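Against the Loud Master
2020-01-29
341 shares | 20 comments

Reissue labels have a level problem. I compared the new Istell remaster of Solveig Ekström's trio sessions with the original pressing, and the bass solo on "Karakaya" now sits as loud as the full band. The player dropped his volume there on purpose. The engineer raised it again.

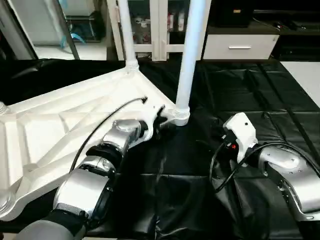

White base and poles on black cloth.

The usual defense is that people listen in cars and on trains, where soft passages vanish. That is a fair point about playback. It is a poor reason to alter the master, which has to serve every listener for decades. Players and phones can compress on the fly. They cannot restore a range that was removed before the file was sold.
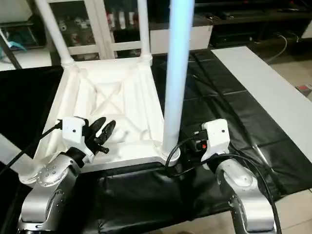 The underside of an upturned white chair.

Small-group jazz suffers more than rock does. A brush on a snare carries most of its meaning in the first few milliseconds, and a limiter acts on exactly that part. What remains is hiss with a pulse. Ekström's drummer, Nii Amegashie, plays brushes on most of side two, and on the remaster he could be a loop.
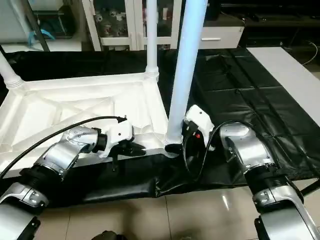 White table, legs up, on black sheeting.

Hadora took the other route with its box set last May: flat transfers, modest peaks, a note asking buyers to turn up the volume. It pressed 1,084 copies. I would like to see that note become standard. 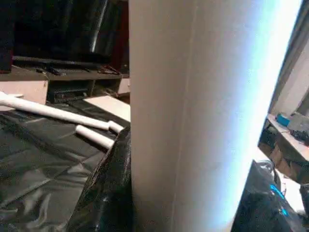

Loudness also hides poor listening at the mastering stage. An engineer who checks a mix only at high level will miss what happens at low level, and low level is where most of us live. At home the music comes from beside a dark screen on a dark brown shelf, at talking volume. A good master holds together there – the bass stays audible, the cymbals stay in proportion. The 340 buyers who signed the petition to Istell asked for a second version at the original levels. The label should sell them one.

3 comments awaiting approval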